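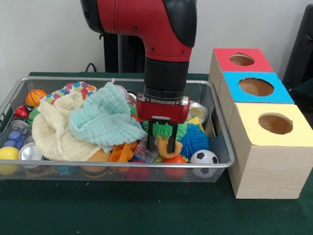

Toys and fabrics in a wire basket, green cloth underneath.

Sterko Public Comment Timer, Model 401

For school boards, town councils, library boards and any other body that gives residents three minutes each and then has to make it stick.

The Sterko 401 is a countdown clock with a lectern display, a matching display for the dais and a small control box for whoever drew the short straw. It counts down from the time you set. It turns green, then yellow, then red. It makes a sound. Beyond that it has no opinions, a quality we have come to prize in anything that attends a zoning hearing.

Most boards that buy one are replacing a kitchen timer, a phone propped against a water pitcher, or the chair's own sense of when three minutes have gone by. That last method tends to run long for friends of the chair and short for the man with the binder about the bus contract, and the man with the binder has noticed.

What's in the box

Lectern display, with clamp and flat base
Dais display, two-sided, so both ends of the table can pretend not to be watching it
Control box with 12-foot cable
Power supply
Printed card of suggested wording for the chair ("Thank you, your time has ended"), in large type
Instructions, four pages, one of which is blank
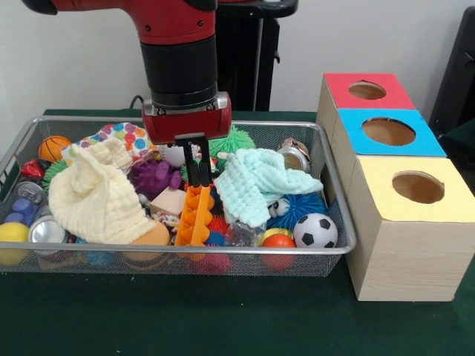
Setting it up

Plug the control box into either display and the displays into each other. The order doesn't matter. Turn the dial to the time your policy allows, from 30 seconds to 15 minutes, and press Set. If your policy allows more than 15 minutes per speaker, please write to us, we would like to know how your evenings go.

The yellow light comes on with 30 seconds left. You can move it to 60 seconds by holding Set while switching the power on. We do not recommend doing this between speakers. Somebody will say you did it to them.

The Pause button is there for real interruptions: fire alarms, loss of quorum, the microphone dying again. It freezes the clock and shows a steady bar so the speaker knows the time hasn't been quietly taken away. When a board member interrupts to ask a question, whether you press Pause depends on your bylaws. Look this up before the meeting. Looking it up during the meeting takes longer than the question did.
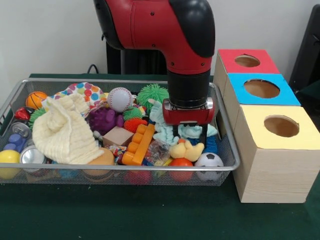 The end tone has three settings. Low is a polite chime that works well in a small room with carpet. Medium is what most people use. High was added at the request of the Clegg town council, whose meetings are held in a gymnasium, and it should stay in gymnasiums.

Speakers who are giving back unused time can be cleared with one press of Reset. Yielding time to another speaker is a matter for your rules, and the 401 won't add it up for you. We did build a version that could. In testing at Drustham it produced one resident with 38 minutes and a slide show, and we took the feature out.

The displays read clearly from the back row of an ordinary meeting room. They dim by a wheel on the underside, handy for boards that stream their meetings and don't want a glowing red zero to be the best-lit thing on the broadcast.

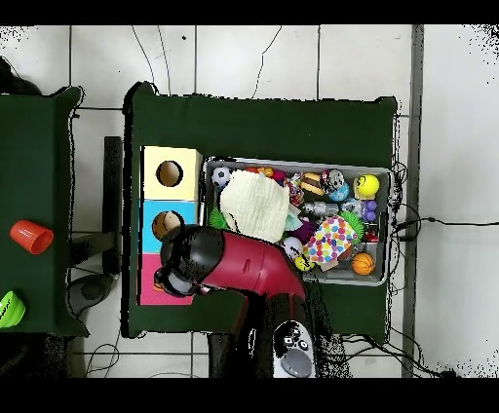

Power is by wall outlet only. We looked at batteries and decided that a timer which can die in the middle of the budget hearing was a gift to everyone who already suspects the budget hearing. The cable between displays is standard and your hardware store will have a longer one.

Specifications

Digit height: 4 inches
Range: 30 seconds to 15 minutes
Lights: green, yellow, red
Finish: black or beige
Part number: 401-B (black), 401-G (beige, we know)
Warranty: two years, gavel damage excluded

Prices

Model 401, complete: $335
Model 401 with second lectern display: $401 (the match with the model number is a coincidence and has cost us many phone calls)
Grurka rolling case, fits either set: $600

Yes, the case costs more than the timer. Grurka makes very good cases. A tote bag also works.

Speaker cards, pack of 1000: $48. Name, address, agenda item, and one line for the topic. People write on the back anyway.

Ordering

We accept purchase orders from public bodies and will wait for your board to approve the expense, tabled motions included. Orders in by noon Friday ship the next working day. Returns are accepted within 60 days, which gives you two regular meetings and probably a special one.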